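Ukadeck water leak alarm, two-sensor kit
Reviewed 16 March 2003

After a supply line let go upstairs and ruined our dining room ceiling (a $2340 repair!), I went shopping for a leak alarm and came home with the Ukadeck. I love this thing.
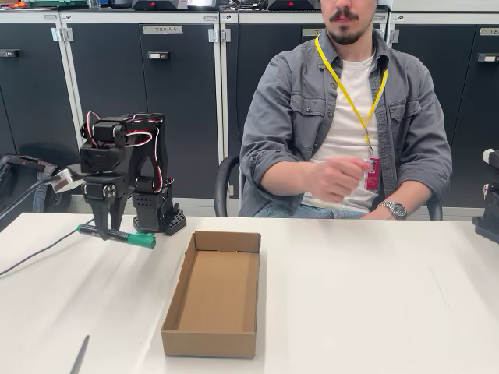
Setup took me eight minutes, batteries included. The two sensors look identical, so label them before you put them down. A green marker like the one in the photo is fine on the pale housings, and I wrote "sink" on one and "washer" on the other. Then you set them flat on the floor and you're done.

The alarm is LOUD. I tested it with a spoonful of water and heard it from the driveway. It beat my old Trestura by a mile, and that one needed a real puddle before it made a peep. 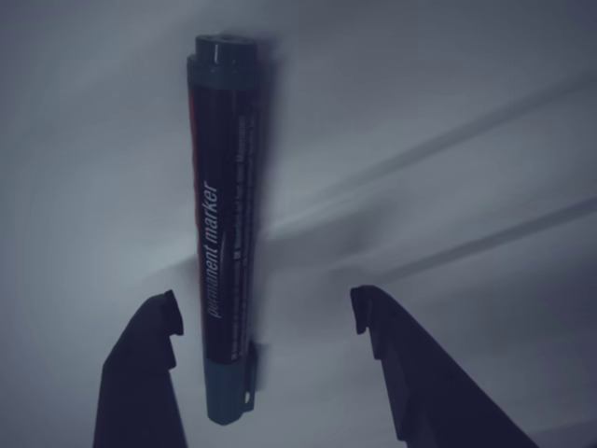

Range is good too, more than 400 feet on the box, and it reached our basement through a concrete floor without a hiccup. My only gripe is the battery door, which is stiff and hard on the fingernails. I'm getting a second kit in April for the water heater and the upstairs bath.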